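To: Brirnville Tenants List
Subject: Re: Kitchen ventilation in the Texier units

Residents of the Texier building wrote in September:

> The notice refers to 112 kitchens, but our floor was left off
> the schedule. Will the range hoods be inspected as well, and
> must we be at home?

The Govlow Housing Office confirms that the schedule has been corrected. Units 519 and 703 were omitted in error and will be visited with the rest of their floors. An adult must be present – visits take around 30 minutes.
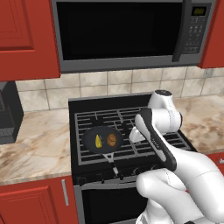 Over-the-range microwave above a gas range, red upper cabinets.

Microwaves mounted over a range fall under the same inspection as hoods. Residents are asked to clear the cooktop and to leave filters in place. Requests for a new time should reach the office by 2 p.m. on the day before the visit.

Govlow Housing Office
Brirnville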